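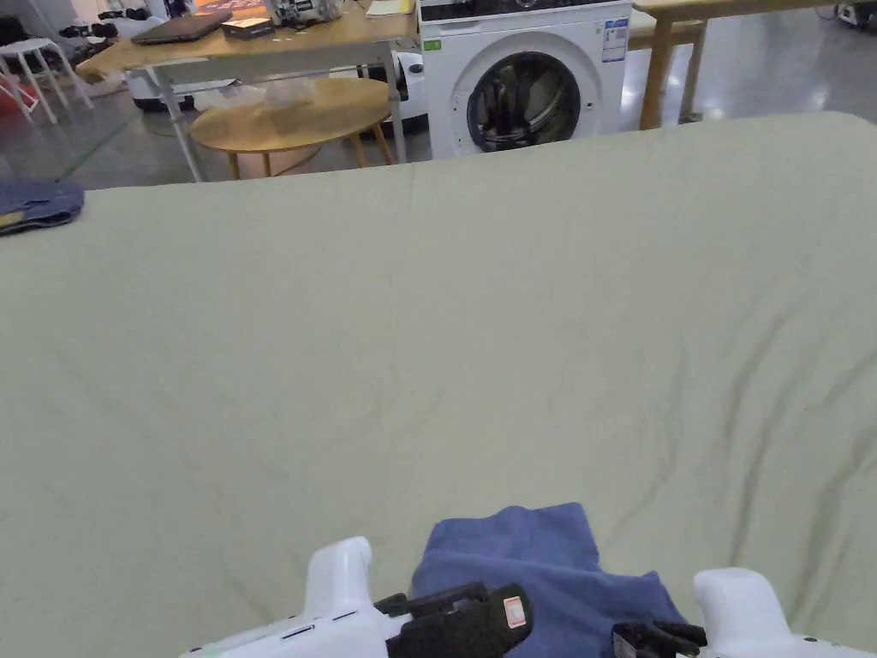

Home | Jobs | Engineering | Technicians | Saved

Cell Technician, Laundry Handling (full time, on site)

Illumis, Reltedthorpe
3 comments | 19 shares

Illumis is hiring one technician to set up, maintain and repair a two-arm folding cell at our Reltedthorpe site. The cell handles towels and small garments on a padded, fabric-covered surface. The post starts in January and reports to Tapio Partanen, cell maintenance lead.

The cell runs in two shifts. The technician is responsible for its mechanical condition and for the calibration record. Software faults are diagnosed jointly with the controls group at Drenex, who supply the gripper drivers and answer tickets during business hours.

Daily work

Start-of-shift check. Inspect both grippers for play in the finger linkage. Wipe the finger pads with a lint-free cloth and check them for glazing. Cycle each gripper open and closed 68 times at low speed and log the motor current. A rise from one day to the next usually means lint in the linkage.

Work surface. Pull the cover tight and clip it from the center outward. Small creases are acceptable. A fold that a fingertip can catch is not, as the fingers will pick up the cover along with the cloth. Covers are changed weekly and the padding underneath is checked for flat spots at the same time.

Calibration. Touch off both arms at the corner pins after any cover change, pad change or collision. The permitted error is 2 mm. If the second touch-off still falls outside that figure, the cell stays locked out until the wrist mount has been inspected.

Camera. Clean the lens, confirm the 1920-pixel image is sharp to the far edge of the surface, and compare the white balance with the reference card. Thin blue and dark denim items are the first to give trouble when the exposure drifts.

Repairs

Most repairs are finger pads, linkage pins and cable strain reliefs. Pads are bonded and need overnight curing. Pins are pressed in with the jig in the tool room — do not expect to do this on the arm. Cable work is done with power isolated and the arm resting on its support. The technician keeps a spare gripper pair assembled and calibrated so that a failed unit can be swapped within the shift and repaired on the bench.

One full teardown per gripper is done each quarter. Part wear is measured and entered in the log, including parts that go back in.

Requirements

Two years of hands-on work with industrial or lab robots, or an equivalent service background in sewing machinery, packaging or textile equipment.
Able to read wiring diagrams and trace an intermittent fault with a meter.
Comfortable with small fasteners and a torque screwdriver.
Clear written notes. The other shift works from them.
Basic command line use. No programming is required.

Useful but not required: experience with force sensors, bonded rubber parts, or household laundry machines.

Conditions

Day shift, with one Sunday a month for scheduled maintenance, paid at the weekend rate. The work is mostly standing. Tools and safety shoes are supplied. Training on the cell takes three weeks and is paid in full.

To apply

Send a resume and a one-page account of a fault you traced and fixed to Nilmini Dissanayake in the hiring office. State what you measured, what you ruled out and what you replaced. Shortlisted applicants will be asked to change a finger pad and run a touch-off in the cell.

Comments (3)

R. Espinoza
Is the 2 mm figure per axis or total? We hold ours per axis, and the number looks different on paper.

Tapio Partanen
Total, measured at the fingertip with the gripper closed.

knitline_svc
I come from circular knitting machines and have never worked on an arm. Does that count as textile equipment?

Share | Save this job | Report listing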